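Hand-held grippers: two-finger Brikum or Fourie?
Forum: Grippers and end tools

marl_50
Hello all. I must choose a pair of hand-held grippers for recording two-handed tasks, mostly opening and closing boxes with a lid. I tried the Brikum for one afternoon and the Fourie for another. The Brikum opens wider, but after 323 recordings my wrist was tired. The Fourie is lighter and its fingers bend too much on a stiff clasp. Which one would you keep?

grandon_user
Brikum, without doubt. Weight you can get used to. A soft finger on a clasp will slip, and then you throw away the recording.

tefka
I do not agree with this. We have used the Fourie for 8 months and changed only the finger pads, to the harder ones from Trenmont. After this the clasps were fine. Please look also at where the cable comes out. If it pulls to one side, the hand makes a correction all the time and you see it later in the data.

grandon_user
The harder pads scratch clear plastic. I have a shelf of scratched boxes to prove it.

tefka
They scratch if you squeeze too much. Put the limit at level 5 and try again.

marl_50
Thank you both. The cable is a good point, I did not think of it. I will keep the bracket on both grippers, so the comparison stays fair, and repeat the lid task with the same box. My present place for the tests:

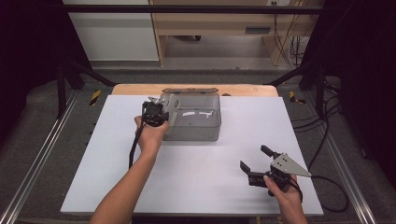 pell_r
Do you calibrate the opening width again after changing the finger pads?

tefka
I do it every time. Close the fingers fully, set the zero, then open them fully and save the second value. Different pads have different thickness, so the old zero is wrong.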